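Speaker notes: Comparing two jaw sets for the hand-held grippers
Presenter: Auður Kragh. Slides by Iolo Penry.

Slide 1 – Opening 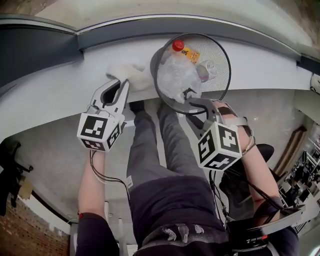

Desk-clearing task, head camera view. White claw-shaped fingers on the left gripper, gray jaws on the right at the rim of the mesh wastebasket.

Welcome the audience and thank Vistico for hosting. State the question at once: which finger shape should be fitted to both hands for the next period of recording? Leave the slide up while people find their seats.

Point out the patterned marker cubes on both grippers. The comparison depends on them, and slide 4 returns to the subject.

Slide 2 – Scope of the trial

The trial ran in March at the Barard site. It covered 177 recorded runs by three operators. Each operator used both finger sets on both hands, and the order was set in advance by Ludger Wiegand.

Say clearly that this was a comparison of fingers. The cameras, the controller and the cube bodies were left unchanged throughout. Questions about the Zerkon controller should be held for the afternoon session, where Kári Kárason will take them.

Slide 3 – Tasks

Six tasks were used. Read the names only: tissue, bottle, cup, bag, basket, cable. The full instructions are in the handout.

Spend a minute on the tissue and the basket. Soft items call for the finger tips to meet cleanly, while a wire rim calls for a grip that does not slide along the wire. Few finger shapes do well at both. Operators were told to stop a run if they had to change their stance more than once.

Slide 4 – Tracking

Marker tracking held for most of each run with either set. The losses came mainly when the operator turned a wrist inward and the cube faces pointed away from the head camera. The claw fingers did slightly worse in this respect. They encourage a steeper approach, and the wrist follows.

Iraís Sandoval reviewed the recordings by hand and marked every gap. If asked, her notes are available on request. Please do not quote gap lengths from memory.

Slide 5 – Results

Claw fingers: preferred for cloth, tissue and thin plastic. Operators reported less fatigue in the hand.

Gray jaws: preferred for the basket rim and the bottle. Two operators found the opening too narrow for the cup.

Pause here. The chart is dense and the rear rows will need time to read it.

Slide 6 – Wear and supply

Hafþórsson rates the gray jaw pads for up to 4000 closures. The trial was too short to test that figure, and the talk should make no claim on it. The claw fingers are made in-house and have no rating yet – a bench test is planned.

Slide 7 – Recommendation

Fit the gray jaws on both hands for rigid objects and keep the claw set for soft goods. Mixed pairs are acceptable for short sessions, provided the pairing is written in the run log before recording starts.

Take questions. Refer cable routing and wrist strap fit to Ludger, who has the spare parts list.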